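Small-Format Shop Fittings: Counter, Drinks Shelf and Trays

Gallery – October

The pages in this section record the fittings of a small convenience shop layout, set out with a checkout table, pegboard, and standard shelving. The layout is listed in our project index as Grasso, reference 1256. Shelving was ordered through Arkico and the trays through Brarkine. Pictures are grouped by fitting. Dimensions are given only where they affect how the parts go together.

Checkout table

The checkout position is a plain white table on black metal legs. We specified a table over a built-in counter so the position can be moved without taking the pegboard down. The splayed legs take up more floor than straight ones would, so allow for that when setting a waste bin or a stool underneath. The register sits at one end and leaves the rest of the top free for goods. Power and data run up behind the table and need enough slack for the drawer unit to be pulled forward for service.
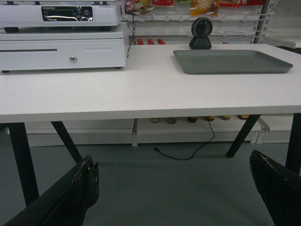 Checkout table with cash drawer, gray tray, and white pegboard behind. The key lock is near the center of the drawer face.

The hooks on the pegboard project straight out over the back of the table. In this layout the lowest usable row is set by the height of the register housing. Small carded goods are suitable here. Heavy goods are not, as the hooks sag with time and the cards slide to the tip.

Drinks shelf

Bottled drinks are kept on a lower shelf, with the board above left for a tray. Bottles are faced by type: dark teas together, yellow-orange drinks together. The planogram (Davus, sheet 2) calls for labels to face front and for each type to be filled from the back. Caps are white on both types, so the label and the color of the drink are what a customer reads first. Clearance between the caps and the underside of the board above should let a bottle tip forward without catching.

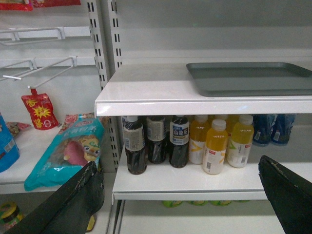
Lower shelf: dark tea bottles at left, one labeled 乌龙茶 (oolong tea), with the yellow-orange drinks beside them. A gray tray is on the shelf above.

Shade from the upper board falls on the back of the lower shelf. Dark packaging placed there is hard to pick out from standing height. The next revision of the planogram moves dark blue packaging forward and puts pale labels at the back. No lighting change is planned.

Tray on a white surface

The tray is a shallow gray plastic type with rounded corners and a small step inside the rim. It is listed as item 255 in the fittings schedule. The same item number covers use on the table and use on the shelving, so spares are held as one line. Rims should be wiped along the step as well as the flat, as dust collects in the corner of the molding – a dry brush does this faster than a cloth. Gray was chosen over white to keep the edge easy to find against a white top.

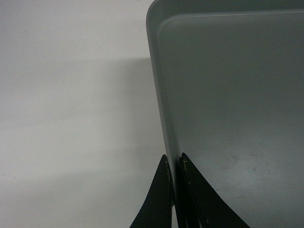 Tray rim and shelf base

The rounded rim is the lifting point. Grip it along a straight run, away from the corners, and keep the tray level when it carries loose goods. Trays that have been dropped on a corner should be checked for a twist by setting them on a flat top and pressing each corner in turn. Any that rock are taken off the schedule. 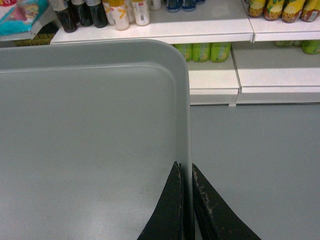
Corner of the gray tray, with the white shelving and its low base resting on the gray floor.

The base front closes the gap between the lowest board and the floor, which keeps dropped items from rolling under. Sections meet at a narrow vertical joint. Check the joint after leveling, and again once the shelves are stocked. If the boards are out of line, adjust the feet before moving any uprights.

Parts for the base front are listed under item 579. Finish is white throughout, and replacement fronts should be ordered in the same batch as the boards where possible – the white varies a little between batches.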